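Open Day Planning Meeting – Minutes
Tesmont Repair and Reuse Center, Wulthorpe
7/23/22

Present: Rattana Mahawong (chair), Decha Klinhom, Kamol Luangrath, Daranee Thammasiri (minutes)
Apologies: Ketsara Wannasri

1. Previous minutes
Accepted with one correction. The loading door is 3 meters wide.

2. Open day in September
Rattana confirmed that invitations have gone out to 200 households and two schools. Groups will be limited to 15 people, with six groups over the day. Kamol asked for a break after the third group so the arm can be checked. Agreed.
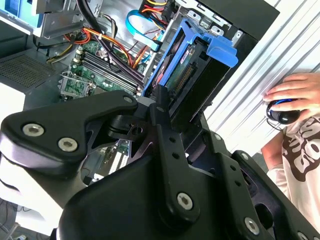
3. Robot demonstration
Decha proposed that the demonstration stay with desktop computers and leave laptops out. Visitors will know most of the parts, and a tower lying open gives them something to look at while the arm moves. The blue drive caddy is easy to point out from a distance, so Decha will start his talk with the hard drive and go on to the memory slots. Kamol is concerned about the cables running over the motherboard and wants time to practice with the gripper near them. Daranee asked whether visitors could try the controls. Decha said no for this year – the insurance covers staff only.

4. Visitor safety
A rope line will be put up before the first group. School groups need one adult for every 6 children. Rattana to write to both schools.

5. Actions
Decha – draft of the talk, to Ketsara for comments
Kamol – practice runs, list of spare parts
Daranee – ask Paisan for a price on the rope and posts

Next meeting to be set by email.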